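**Hold**

Run 881 and I was eating crackers off the lid of the toolbox.

Have to write this quick, Renzo wants it before the shift meeting and I type with two fingers when I'm upset. He said just the facts, Viola. So. Facts, and then whatever else comes out.

Thursday, a little past four in the morning. Collstead, back bench, bay 2. Both arms on the panel, the one with the puzzle edges and the big knob with the green pointer. Reach, pinch, turn, let go. Go over to the buttons, press yellow. Back to the knob. All night. You stop seeing it. You hear it, though, the little whine before each turn, and when the whine comes late your neck knows before you do.

It came late.

Left arm stopped with its fingers just short of the knob. Didn't fault. No red on the screen, no beep, only the Plostotetti window saying HOLD in friendly letters. Hold is fine. Hold happens. The knob slips a little, the arm doesn't like what it feels, it waits for a person.

Seung-woo was the person. Seung-woo Oh, nights, six months in, better hands than any of us. He said "I got it" and went around the side.

I want to put down that I said pause it first. I think I said it. I had crackers in my mouth.

He looked at the screen. It said HOLD. He figured hold is hold. He leaned in over the front of the panel to see if one of the cables had gotten under the knob, and put his left hand flat on the bench to steady himself, right between the arms. Talking the whole time. Something about his sister's car, the clutch. He's a talker at four am.

What we didn't know, what Giorgia found later by scrolling up and up with her coat still on: a hold runs out. Three hundred seconds. After that it decides that whoever was coming has come, and it picks up where it left off. It's in the settings, on the second page, under a heading called Comfort. I'm not kidding. Comfort.

So 300 seconds. I've tried it since, sitting with my phone timer. Five minutes is long. You could cook an egg. He was in there maybe the last one of them.

The whine.

I knew that whine and I yelled, and what I yelled was "Hey," which is no use to anybody. The left arm went for the knob like nothing had happened. Smooth, slow really, they're not fast. And the other one moved too. It had been waiting its turn behind the first, all its moves stacked up, and it took them all. Its wrist came down on the back of his hand and leaned.

I hit the button. The big one, the real one, the one on the post. Everything stopped, and here's the part I keep going back to. Everything stopped *where it was*. The brakes grabbed. His hand was still under there.

He wasn't talking anymore.

I couldn't lift it. I pushed with my shoulder and it was like pushing a parked truck. Seung-woo said, very polite, "Viola, could you please get Samuele." So I ran down the hall in my socks practically, one shoe half off, and Samuele Martinelli was asleep on the two chairs by the copier and I kicked the chair.

He came. He didn't ask anything. There's a brake release on the Ondik arms, down low on the base under a rubber flap, and I'd had the training and signed the paper and could not have told you where it was. He got his thumb in there. The arm sagged and he took the weight on his forearm and Seung-woo pulled out and sat down on the floor.

Two fingers broken, the middle and the next one. Skin hardly marked. He kept looking at it like it belonged to somebody else.

Giorgia drove him. Samuele stood there holding up the arm until I found a block to put under it, then he went and threw up in the sink, and rinsed the sink.

Then Renzo. Renzo Sanna arrives at five with his hair wet, every day of the world. He read the log standing up. He said, "It did what it was told." I said told by who. He didn't have anything for that. He sat down after a while.

They want to say he skipped the lockout. He did skip it. I skip it. Renzo has skipped it with a coffee in his hand, I've seen him. You skip it because it takes eleven clicks to get the run back and the run is the number they ask you about in the morning. Put that in your report. I'm putting it in mine.

The machine keeps its own pictures. Wrist cameras, they just go all night. I went through Thursday's and pulled these. I don't know what I wanted from them. You look for a sign, I guess. There isn't any that I can find, its just the work.

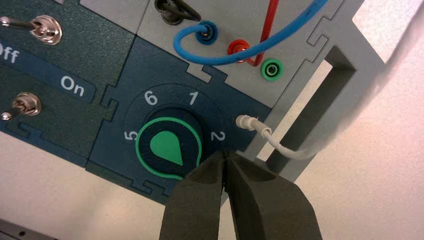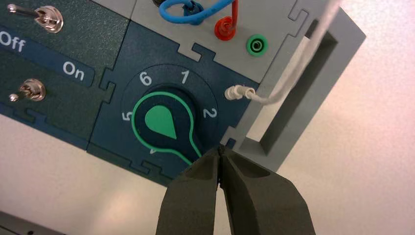
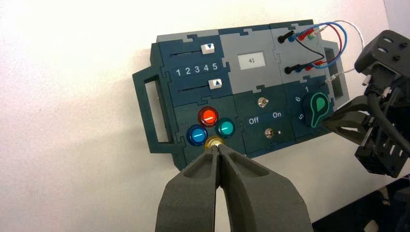
*Bay 2, wrist cameras. By the knob, by the knob again, and last one on the yellow button with the other arm over at right.*

Look at the last one for a while. The other arm, reaching in. That's how close they work, and I'd been sitting next to that since September with my snacks.

Seung-woo called at noon. They gave him a splint and somthing that made him slow. He wanted to know did the run finish.

I told him no. Renzo had pulled the plug out of the wall by then, the actual plug, and wound the cord up and taken it home in his bag.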